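4장. 전자레인지 설치와 첫 사용

적용 대상: Bridell 조리대(대리석 무늬 상판) 위에 올려 쓰는 탁상형 전자레인지
정리: Pieter Martens
개정일: 2025년 1월 4일 토요일

이 장은 조리대 조립(2장)과 수평 조정(3장)을 마친 상태를 기준으로 합니다. 상판이 흔들리거나 기울어 있으면 3장으로 돌아가 조정을 먼저 끝내십시오. 전자레인지 제조사의 설명서와 이 안내서의 내용이 다를 때에는 제조사 설명서를 따릅니다. 버튼의 이름과 조리 메뉴는 기종마다 다르므로 여기서는 다루지 않습니다.

4.1 설치 전에 확인할 것

전자레인지를 들기 전에 자리부터 확인합니다. 올린 다음에 자리를 바꾸려면 기기를 다시 들어야 하고, 그 과정에서 상판이 긁히는 일이 가장 많습니다.

상판의 사용 폭은 549 mm입니다. 본체의 폭을 줄자로 재어 이 안에 들어가는지 확인하십시오. 손잡이는 앞으로 나와 있으므로 깊이를 잴 때에는 손잡이 끝까지 포함합니다. 제조사 사양표의 깊이에는 손잡이가 빠져 있는 경우가 있습니다.

상판 위에 올릴 수 있는 무게는 12 kg까지입니다. 이 무게에는 유리 접시와 안에 넣는 음식도 들어갑니다. 전자레인지 위에 다른 물건을 얹어 쓰는 것은 무게와 상관없이 허용하지 않습니다.

콘센트는 접지형 벽 콘센트를 씁니다. 한 회로에 연결하는 기기의 소비 전력을 모두 더한 값이 3,000 W를 넘지 않아야 합니다. 조리대 옆에 전기 주전자나 전기 그릴을 함께 두는 집에서는 이 값을 쉽게 넘깁니다. 전자레인지의 소비 전력은 뒷면이나 옆면의 명판에 적혀 있습니다. 문이나 상자에 크게 적힌 숫자는 조리 출력인 경우가 많으니 혼동하지 마십시오. 예를 들어 조리 출력이 900 W인 기기는 콘센트에서 그보다 많은 전력을 끌어 씁니다.

주의: 플러그의 핀 모양이 벽 콘센트와 맞지 않을 때 핀을 구부리거나 잘라서 끼우지 마십시오. 접지 핀을 없애는 변환 플러그도 쓰지 않습니다. 맞는 콘센트가 없으면 전기 기사에게 교체를 맡기십시오.

준비물

부드러운 마른 천 두 장
중성 세제를 푼 물과 행주
줄자
기포 수평계(3장에서 쓴 것)
전자레인지용 유리 접시와 회전 링(상자에 들어 있는 것)
물을 담을 전자레인지용 컵

4.2 상판에 올리기

1. 상판을 마른 천으로 닦습니다. 모래알이나 포장 부스러기가 남아 있으면 본체의 발 밑에서 상판을 긁습니다.

2. 상자에서 본체를 꺼내 바닥에 놓고 테이프와 완충재를 모두 떼어 냅니다. 문 안쪽에도 완충재가 끼워져 있을 수 있으니 문을 열어 확인합니다. 조리실 벽에 붙은 얇은 판은 떼지 마십시오. 전파가 나오는 자리를 막아 두는 덮개이며 포장재가 아닙니다.

3. 전원 코드를 풀어 플러그까지 곧게 편 다음 코드가 눌리거나 갈라진 데가 없는지 손으로 훑어봅니다.

4. 코드와 플러그를 본체 윗면에 올려 둡니다. 뒤로 늘어뜨린 채 옮기면 코드가 발 밑에 깔립니다. 플러그 핀이 윗면의 도장을 긁을 수 있으니 끌지 말고 놓으십시오.

5. 두 사람이 본체의 양옆 아래쪽을 잡고 들어 올립니다. 문 손잡이를 잡고 들지 마십시오. 손잡이와 경첩은 문의 무게만 견디도록 만들어져 있습니다.

6. 상판 가운데에 내려놓고, 네 발이 모두 상판에 닿았는지 확인합니다. 상판 모서리는 둥글게 처리되어 있으므로 발이 모서리의 굽은 부분에 걸리면 안 됩니다.

7. 문을 열었을 때 문 끝이 지나가는 자리를 손으로 짚어 봅니다. 그 자리에 컵, 도마, 양념통이 있으면 치웁니다.

참고: 위치를 조금 고칠 때에도 밀지 말고 살짝 들어서 옮깁니다. 대리석 무늬 면은 닦기 쉬운 대신 긁힌 자국이 빛을 받으면 잘 보입니다.

4.3 각 부분의 위치

전원을 연결하기 전에 문, 손잡이, 조작부, 윗면 통풍구의 위치를 익혀 둡니다. 문은 손잡이가 달린 오른쪽이 앞으로 나오면서 열립니다.
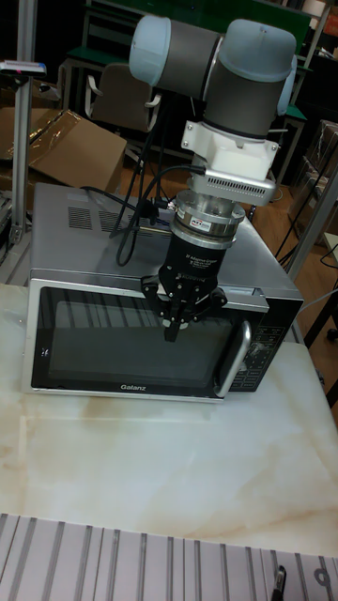 앞면. 손잡이 오른쪽이 조작부입니다.
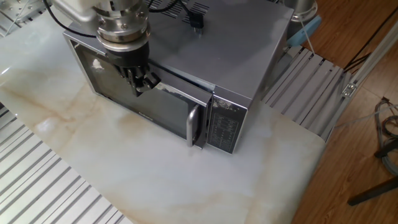
문이 조금 열린 상태.

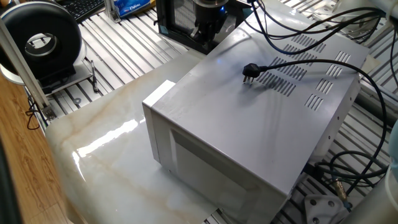
윗면의 통풍구와 전원 플러그.

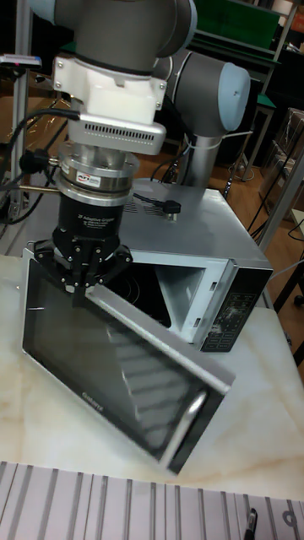
문을 당겨 연 상태.

통풍구는 기종에 따라 윗면, 옆면, 뒷면에 나뉘어 있습니다. 어느 면에 있든 막지 않는 것이 원칙입니다. 종이 행주 한 장도 통풍구 위에 올라가면 더운 공기를 되돌려 보냅니다. 벽과의 간격은 제조사 설명서에 적힌 값을 지키고, 값이 적혀 있지 않으면 뒤와 양옆에 손바닥을 세워 넣을 수 있는 틈을 두십시오. 윗면 위로는 선반이나 찬장을 바짝 붙이지 않습니다.

4.4 문 점검

문은 전자레인지에서 가장 자주 움직이는 부분이고, 제대로 닫히지 않으면 기기를 쓸 수 없습니다. 전원을 연결하지 않은 상태에서 다음 순서로 점검합니다.

1. 손잡이의 가운데를 잡고 앞으로 천천히 당깁니다. 걸쇠가 풀릴 때까지는 힘이 조금 들고 그 뒤로는 가볍게 움직여야 정상입니다.

2. 문이 살짝 벌어진 위치에서 잠시 멈추고 틈을 봅니다. 위에서 아래까지 틈이 고르게 벌어져야 합니다. 위쪽이나 아래쪽만 유난히 넓으면 경첩이 틀어졌을 수 있습니다.

3. 문을 끝까지 엽니다. 중간에 걸리는 느낌이 있거나 본체가 앞으로 딸려 오면 그 자리에서 멈추고 네 발이 제대로 놓였는지 다시 봅니다.

4. 문 안쪽 면과 본체 앞면의 맞닿는 테두리를 마른 천으로 닦습니다. 기름이나 음식 찌꺼기가 끼면 문이 뜹니다.

5. 걸쇠와 걸쇠가 들어가는 구멍을 들여다봅니다. 부러지거나 휜 데가 없어야 하고, 구멍 안에 이물질이 없어야 합니다.

6. 문을 닫습니다. 손잡이 쪽을 손바닥으로 밀어 딸깍 소리가 날 때까지 닫습니다. 세게 던지듯 닫지 마십시오.

7. 닫은 상태에서 손잡이를 가볍게 위아래로 움직여 봅니다. 손잡이가 흔들리면 나사가 풀린 것이므로 제조사 서비스에 문의합니다.

경고: 문이 완전히 닫히지 않거나, 유리에 금이 갔거나, 경첩이나 걸쇠가 손상된 전자레인지는 전원을 연결하지 마십시오. 문의 안전 스위치를 테이프나 막대로 눌러 문이 열린 채 작동시키는 행위는 어떤 경우에도 금지합니다.

주의: 열린 문에 팔꿈치를 기대거나 그릇을 걸쳐 놓지 마십시오. 옆으로 열리는 문은 아래에서 받쳐 주는 것이 없어 경첩에 무게가 그대로 실립니다. 행주를 손잡이에 걸어 말리는 것도 문을 조금씩 처지게 합니다.

어두운 유리창에는 조명이 비쳐 금이나 얼룩을 놓치기 쉽습니다. 의심스러운 자국이 보이면 보는 각도를 바꾸거나 손으로 빛을 가리고 다시 확인하십시오. 젖은 천으로 닦아서 없어지면 얼룩이고, 손톱 끝에 걸리면 흠집이나 금입니다.

4.5 접시와 회전부 끼우기

1. 조리실 바닥을 물기를 꼭 짠 행주로 닦고 마른 천으로 한 번 더 닦습니다.

2. 바닥 가운데의 회전축이 제자리에 꽂혀 있는지 봅니다. 헐거우면 눌러서 끼웁니다.

3. 회전 링을 바닥의 둥근 홈에 맞춰 놓습니다. 바퀴가 홈을 벗어나면 접시가 돌면서 덜컹거립니다.

4. 유리 접시를 링 위에 올리고 접시 밑면의 돌기를 회전축에 맞춥니다. 손으로 천천히 돌렸을 때 벽에 닿지 않고 돌아야 합니다.

참고: 회전 접시가 없는 평바닥 기종은 2번부터 4번까지를 건너뜁니다. 평바닥 기종에 다른 기기의 유리 접시를 넣어 쓰지 마십시오.

4.6 전원 연결

1. 문을 닫고 조리실이 비어 있는지 확인합니다.

2. 윗면에 올려 두었던 플러그와 코드를 내립니다. 코드가 통풍구 위를 가로지르지 않게 본체 뒤쪽으로 돌립니다. 사용 중에는 윗면이 따뜻해지므로 코드를 올려 둔 채로 쓰지 않습니다.

3. 조리대 뒤쪽의 코드 고리(Horkero 고리, 부품 봉투 C)에 코드를 겁니다. 고리는 코드를 잡아 주기만 하면 됩니다. 두 번 감거나 팽팽하게 당기지 마십시오.

4. 손이 마른 상태에서 플러그를 벽 콘센트에 끝까지 꽂습니다. 핀이 보이면 덜 꽂힌 것입니다.

5. 표시창이 있는 기종은 불이 들어오는지 봅니다. 다이얼만 있는 기종은 이 단계에서 아무 변화가 없습니다.

주의: 멀티탭이나 연장선을 쓰지 마십시오. 코드가 콘센트에 닿지 않으면 조리대를 옮기거나 콘센트를 새로 설치해야 합니다. 코드를 창문 틈이나 문틈으로 지나가게 하지도 마십시오.

코드를 조리대 앞쪽으로 늘어뜨리면 지나가는 사람의 옷이나 가방이 걸립니다. 어린아이가 있는 집에서는 뒤쪽으로 돌린 코드도 아래로 처지지 않게 남는 길이를 느슨하게 모아 묶어 둡니다. 묶을 때에는 천 끈을 쓰고 철사 끈은 쓰지 않습니다.

4.7 시험 작동

1. 전자레인지용 컵에 물을 반쯤 담아 접시 가운데에 놓습니다.

2. 문을 닫고 가장 높은 출력으로 1분을 설정한 뒤 시작합니다.

3. 작동하는 동안 안쪽 조명이 켜지는지, 접시가 도는지, 통풍구에서 바람이 나오는지 확인합니다.

4. 작동 중에 문을 엽니다. 문이 열리는 즉시 작동이 멈춰야 합니다. 멈추지 않으면 바로 플러그를 뽑고 사용을 중지하십시오.

5. 문을 다시 닫고 남은 시간을 마저 돌립니다. 다이얼 기종은 문을 닫으면 저절로 다시 시작하는 것이 있으니 손을 넣은 채 문을 움직이지 않습니다.

6. 끝나면 마른 행주나 장갑으로 컵을 꺼내 물이 데워졌는지 봅니다. 컵 손잡이도 뜨거울 수 있습니다.

처음 몇 번은 새 기기 냄새가 날 수 있습니다. 창문을 열고 물컵만 넣어 한두 번 더 돌리면 대개 줄어듭니다. 타는 냄새나 연기가 나면 새 기기 냄새로 보지 말고 플러그를 뽑으십시오.

경고: 조리실이 빈 상태로 작동시키지 마십시오. 시험할 때에도 반드시 물을 넣습니다.

4.8 일상 관리

윗면과 옆면은 물기를 짠 행주로 닦고 바로 마른 천으로 닦습니다. 통풍구 쪽으로는 물을 뿌리지 않습니다. 통풍구에 먼지가 쌓이면 플러그를 뽑고 마른 솔로 바깥쪽으로 쓸어 냅니다. 진공청소기를 쓸 때에는 솔이 달린 흡입구를 가볍게 대십시오.

조작부의 글자는 연마제가 든 세제로 닦으면 지워집니다. 도장이 벗겨진 자리가 있으면 문지르지 말고 물수건으로 두드려 닦으십시오. 조리실 안쪽의 도장이 벗겨졌거나 바닥에 녹이 보이면 불꽃이 튈 수 있으므로 사용을 멈추고 서비스에 문의합니다.

조리실의 굳은 음식 자국은 물과 레몬 조각을 넣은 그릇을 데운 뒤 문을 닫은 채 5분쯤 두었다가 닦으면 잘 떨어집니다. 쇠 수세미와 칼은 쓰지 않습니다. 유리 접시는 완전히 식은 다음에 씻으십시오.

상판은 전자레인지를 들어낸 상태로 석 달에 한 번 닦습니다. 발 밑에 스며든 물은 오래 두면 둥근 자국을 남깁니다. 들어낼 때에는 유리 접시를 먼저 꺼내고, 플러그를 뽑아 4.2의 4번과 같이 윗면에 올린 뒤 두 사람이 듭니다.

4.9 문제가 있을 때

전원이 들어오지 않는다
플러그가 끝까지 꽂혔는지 보고, 같은 콘센트에 다른 가전을 꽂아 봅니다. 다른 가전도 켜지지 않으면 차단기를 확인합니다. 차단기가 반복해서 내려가면 4.1의 소비 전력을 다시 계산하십시오.

시작 버튼을 눌러도 돌지 않는다
문을 열었다가 다시 닫습니다. 어린이 잠금이 걸려 있는지도 확인합니다. 해제 방법은 제조사 설명서에 있습니다.

덜컹거리는 소리가 난다
접시와 링을 꺼내 홈을 닦고 다시 끼웁니다. 소리가 상판에서 나면 네 발의 위치를 보고 3장에 따라 수평을 다시 맞춥니다.

문틈으로 김이 나온다
수분이 많은 음식을 데울 때 김이 조금 새는 기종이 있습니다. 테두리를 닦고 문이 완전히 닫히는지 4.4에 따라 점검합니다. 한쪽에서만 김이 많이 나오면 사용을 멈추십시오.

문을 열 때 본체가 움직인다
상판에 물이나 기름이 묻어 있으면 발이 미끄러집니다. 본체를 들어내고 상판과 발을 모두 닦아 말립니다. 그래도 움직이면 Drosta 미끄럼 방지 패드를 네 발 밑에 하나씩 놓습니다. 패드가 바닥 통풍구를 가리지 않게 하십시오.

상판에 긁힌 자국이 생겼다
얕은 자국은 중성 세제로 닦으면 옅어집니다. 깊이 파인 자국에는 Van den Broek 보수제(별매)를 쓰고, 굳을 때까지 하루 동안 전자레인지를 올리지 않습니다.

조리대 부품에 관한 문의는 구입처로, 전자레인지 자체의 고장은 제조사 서비스로 하십시오. 본체 덮개를 직접 열지 마십시오. 플러그를 뽑은 뒤에도 내부 부품에 높은 전압이 남아 있습니다.

다음 장: 5장. 서랍과 하부 선반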